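Setelden Descaling Powder, 2 lb Tub
Sold by Rosar Kitchen Supply
Price: $19
In stock, ships from our own shelves

Shop > Cleaning > Descalers

We resisted stocking a descaler for years. Most of them are citric acid with a nice label, and you can buy citric acid in the canning aisle. Setelden is also citric acid with a label. The maker prints the ingredients on the side of the tub in type you can read, and there are two of them: citric acid and a little sulfamic acid. It has no scent, no blue dye and no "mineral shield technology." That last phrase came off the tub of a brand we used to be sent samples of, and when we asked what it meant we got a second brochure.

What it does

Dissolves the chalky crust that hard water leaves in kettles, coffee makers, steam irons and shower heads. If your water is soft you probably don't have a crust, and you don't need this. Look inside your kettle before you order.

What it does not do

It won't soften your water. It won't stop scale from coming back. It won't remove rust, tea stains baked onto enamel, or the black spots you get when a coating has worn through. The maker's sheet says it "restores heating efficiency." A thick layer of scale does slow a kettle down, but we timed two of ours before and after a cleaning and couldn't tell the results from a bad thumb on the stopwatch. We left that line out of our description for that reason. 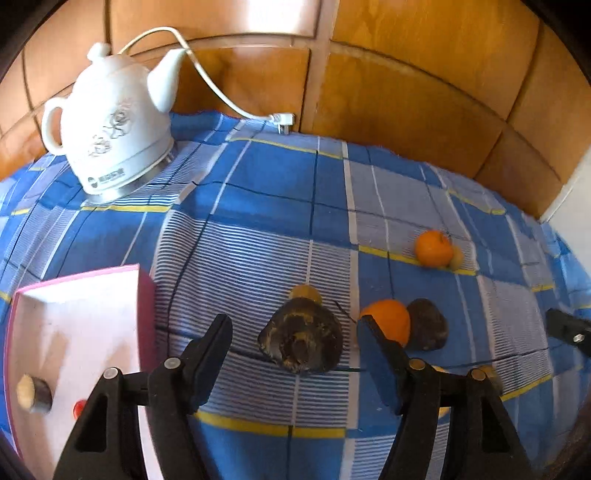
White ceramic kettle with a silver base ring, on a checked cloth.

How to use it

Small kettle: 50 grams of powder in enough warm water to cover the scale. Let it sit until the fizzing stops, pour it out, rinse twice, boil once with plain water and throw that water away. Unplug the kettle first, and keep the outside of the base and the power contacts dry.

Drip coffee maker: same amount, dissolved fully in a jug before it goes in the tank. Undissolved grains can get stuck in the valve. Run half, wait, run the rest, then two tanks of clean water.

Shower head: unscrew it if you can. Tying a bag over it works too, though more of the stuff ends up on the floor than the people in the videos let on.

Steam iron: check the manual. Some makers say no to any acid at all, and we are not going to argue with them on your behalf.

Never mix with bleach or anything containing bleach. Wear gloves, and keep the powder out of your eyes. Store it somewhere children can't reach.

Surfaces to keep it away from

Marble, limestone, travertine, unsealed grout, aluminum, zinc, chipped enamel. A drip on marble will leave a dull mark, and the mark is permanent unless you pay to have the stone polished. Cotton usually survives a splash if it gets rinsed right away. Colored cloth should be tested on a hem first. The tub says "fabric safe." We'd like to know which fabrics. 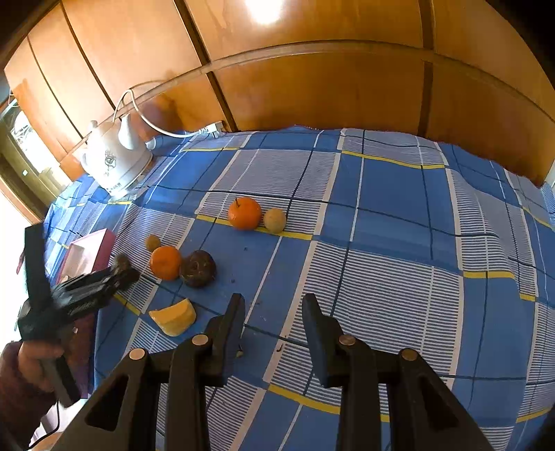
Blue plaid cloth on the table, slightly wrinkled toward the back.

Tub or sachets?

The tub works out cheaper per use. It also cakes into a brick if the lid is left loose in a damp cupboard, which happened to the one in our break room. A caked tub still works, but you'll be chipping at it with a spoon. The 200 gram pouch is the better buy for a household with one kettle. We make less on it.

Compared with vinegar

Vinegar works. It is slower, it smells, and you need a lot of it. If you have vinegar and an afternoon, try that before spending money here. We also carry Brornik liquid descaler, at the request of a couple of cafes. It does the same job, costs more, and comes in a bottle with a good pour spout. That spout is the main thing you're paying for.

Customer comments

Benvinda Cardoso: Took off scale I'd given up on. Second rinse still tasted sour, third one was fine. The instructions should say three.

Nilmini Bepari: It's OK. I was expecting more fizz. Lid cracked in shipping and they sent a new one.

Graciela Zúñiga: I weighed mine and it was slightly under. Kitchen scale, so who knows.

Reply from Éabha at Rosar: We weighed four from the same case and they were all over the stated weight, but our scale is no better than yours. Refund sent.

Details

Net weight: 2 lb
Form: white granules
Scent: none added
Scoop: not included, in spite of the drawing on the lid
Returns: unopened tubs only, within 50 days

Page checked by Éabha Mac Carthaigh, 17 February 2019. The maker has told us new packaging is coming in May. They say the formula will stay the same, and we'll read the side of the tub when it gets here.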